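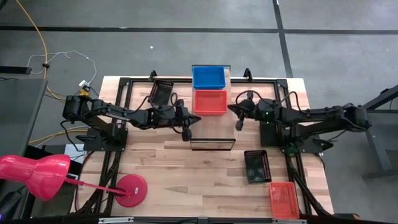 Sorting a Work Table with Small Baskets

This page covers setting up small open baskets on a work table so that loose parts, stationery and tools each have a fixed place. It applies to a butcher-block or other solid wood top used for mixed work: mending, packing, model building, paperwork. The method takes one afternoon for a table in average condition. A second session is needed if the top is going to be oiled.

What you need

Plastic baskets, rectangular, in at least two colors
Mesh baskets, two or more
One flat wooden board, larger than the base of the largest basket
One desk lamp with a weighted base
Painter's tape and a marker
Tape measure
Soft cloth, mild dish soap, dry towel
Self-adhesive felt or rubber pads

Baskets do not have to match. A set of identical containers looks tidier on a shelf but is slower to use, as every basket has to be read before it is reached for. Different colors can be picked out from the side of the eye.

Step 1. Clear and clean the top

Take everything off the table that can be moved. Put it on the floor or on a bed, in one layer if there is space. Wipe the wood along the grain with a cloth wrung out in warm water and a little dish soap, then dry it with the towel straight away. Standing water raises the grain of butcher block and will leave a rough patch that catches paper.

Check the surface for old tape residue. A little vegetable oil on a cloth softens most adhesives in ten minutes. Wipe off the oil and wash that area again.

If the finish is worn, sand lightly with 300 grit and apply mineral oil before going further. Leave it overnight. Baskets placed on fresh oil pick it up on their bases and print it onto everything else.

Step 2. Sort before choosing baskets

Make piles by use. Do not sort by material or by size. Scissors, thread and pins belong together if they are used together. Batteries and a screwdriver that fits the battery door go in the same pile.

Most tables end up with four to six piles. If there are more, some of the contents are probably stored on the table without being used there, and should go in a drawer or on a shelf. The test used in the Durkutside workroom is a month: anything not picked up between the start and the end of August left the table.

Step 3. Match piles to basket types

Solid-sided plastic. Use for small, heavy or sharp items: screws, clips, blades in their holders, coins. Check the base for holes larger than the smallest item. Where the base is open, cut a liner from thin card.

Mesh. Use for light items and for anything that needs air, such as cloths, sponges, brushes and gloves. Dust falls through, so mesh baskets need lifting and wiping underneath more often than plastic ones. Do not use mesh for pins, pen nibs or fine wire. They work into the weave and have to be pulled out one at a time.

Mesh basket on its side. With the open face toward the user, a basket laid down works as a small cubby. It suits rolled items, spools and folded cloths. It does not suit anything round enough to roll out unless the mouth has a lip. Put two rubber pads on the side that touches the table.

Fill each basket to two thirds at most. Above that level the lower items are not reachable without emptying the basket.

Step 4. Assign colors

Give each color one meaning and write it down. The scheme below is the one Gudrun Torvik set up for the Cladby sewing and repair tables, and it has held up with several people sharing the same top.

Blue: stock. New, unopened or spare items.
Red: in use. Items for the current job.
Orange: out. Things to be returned, posted or thrown away.
Black: general tools and cloths.

Stock moves from blue to red, and leftovers move back when the job is closed. Orange is emptied at the end of every session. If orange is still full the next morning, the basket is too small or the scheme is not being followed.

Step 5. Lay out the table

Keep the center of the table free of baskets. This is the working area and should be at least as wide as the user's shoulders. A flat panel or cutting mat can stay there permanently to protect the wood.

Place the stock basket at the far edge. It is opened least. Place the in-use basket directly in front of it, so that refilling is one short movement. Leave a finger's width between the two so that either can be lifted alone.

Place black and orange baskets to the side of the dominant hand, with orange nearest the table edge. Left-handed users should mirror the layout.

A board under the stock basket lifts it slightly and makes the label easier to see past the basket in front. The base should sit fully on the board. A basket that rests only partly on it will rock and can tip when something is taken from the high side.

Step 6. Place the lamp

Put the lamp on the side opposite the writing or cutting hand, with the shade lower than eye level when seated. Light from the same side as the hand throws a shadow across the work. The base goes directly on the table, well clear of the baskets. A lamp base perched on a board or on top of a basket lid is not stable.

Run the cord off the nearest edge and fix it to the underside of the top with a clip. Cords should not cross the working area.

Step 7. Mark positions and test

Outline each basket with painter's tape and work at the table as usual for 6 sessions. Move any basket that gets pushed out of its outline more than twice. Once the positions are settled, remove the tape and put felt pads on the basket bases.

Label the short side of each basket, facing the user. Marker on tape is adequate.

Maintenance

Empty orange after each session. Every month, take all baskets off, wipe the wood, and wash the plastic baskets in warm soapy water. Brush mesh baskets dry before washing, otherwise the lint mats in the weave. Rinse and dry them upside down.

Re-oil the top when a drop of water no longer beads on it.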